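Sirkbridge sorting hall

The Sirkbridge sorting hall is a workplace operated by Clonico, a supplier of play equipment and small household goods. Loose items returned by rental customers are checked there and put back into baskets for shipping. Until 2016 the work was done entirely by hand by 13 sorters in two shifts.

In March 2017 the company installed 4 robot arms made by Raltard. Each arm works at its own table and handles balls, blocks and similar light pieces. 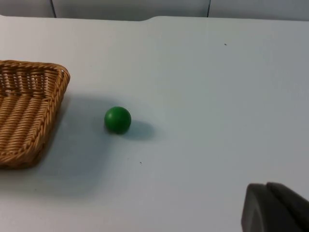
A sorting table with a green ball, a wicker basket and the fingers of a gripper.

No sorters were laid off, but the jobs changed. Eight now work as table attendants, who bring in stock, clear jams and inspect filled baskets. The others moved to repairs. Shift lead Ruba Mansour has said that wrist complaints fell, while attendants found the long periods of watching tiring. Elie Khalaf, who represents the staff, negotiated a rotation under which attendants change tasks every two hours. Pay grades for the new positions were settled six months after installation.

Related articles
Clonico
Qudah warehouse
Raltard (manufacturer)
Job rotation

Last edited April 29, 2018 | Contact | Copyright | Back to top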